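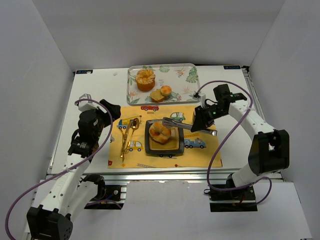

I have been going to the Arkdale Playhouse for 12 seasons, and until this winter I had never sat through a technical rehearsal. Ladan Kazemi, who is directing the December show, let me sit in the back row for one as long as I stayed quiet and brought food. I brought bread and buns. I put them out in the lobby on a big off-white tray with monstera leaves and orange flowers printed on it, the sort of thing that looks like July whatever month you use it in, and they were gone before the first lighting cue was set.

The play is called Jiver. It's a two-act piece about a dance hall that is about to close, and most of it takes place on the last night. There is a band on stage for the whole second act. The Playhouse seats 104, so when the band plays you feel it in your chair. I had read the script beforehand and thought it was a little thin. The first act is mostly people coming in, taking off their coats and talking about other people who haven't shown up yet.

A technical rehearsal turns out to be very slow. The actors start a scene, get four lines in, and someone calls hold. Then they stand where they are while the lights change, and change back, and go to something in between. We spent close to an hour on one entrance. A man named Lanz (he's the bandleader in the story) has to come through the upstage door with a trumpet case and be seen by his ex-wife before he sees her. With the first lighting setup you noticed them both at once. Ladan wanted her to be lit and still, and him to be mostly a shape. They tried it with the door open wider, then with the hall light off, and finally they moved her chair two feet toward the audience, and that did it.

The ex-wife is played by Marlies Plattner, and she is the reason I'd tell you to go. I have seen her in comedies here and always liked her, but she usually gets the loud parts. In this one she has maybe a third of the lines anybody else has. She sat in that chair through the whole business with the door and did the same small turn of the head every time they asked for it. I would have lost my temper by the fifth go.

The set is good too. The back wall has a painted sign for Zondex, a soft drink that exists only in the play, and the paint has been sanded down so it looks forty years old. The floor is real boards. I asked about that at the dinner break, and the answer was that the company spent 800 dollars on them, the largest single item in the set budget. You can hear why when people dance. On a painted platform it would have been a dull thud.

I do have complaints. The first act still runs long, and there's a phone call near the end of it that explains something we had already worked out. Ladan told me she had asked the playwright to trim it and gotten back a version that was one page longer. I also couldn't hear the younger brother from the back row once the band started, though they were still working on the sound when I left, and he may be fine by opening.

I went home at 11 with act two only half finished. They had another evening booked for the rest of it, and I wasn't invited to that one, so I still haven't seen how the last dance is lit. I have a ticket for the second night, row C, on the aisle.

If you're planning to go, the parking lot behind the theater is being repaved and you'll have to use the one by the library. Allow an extra ten minutes for the walk. Curtain is at 7:30, and they don't seat latecomers until the break – they mean it, I have stood in that lobby.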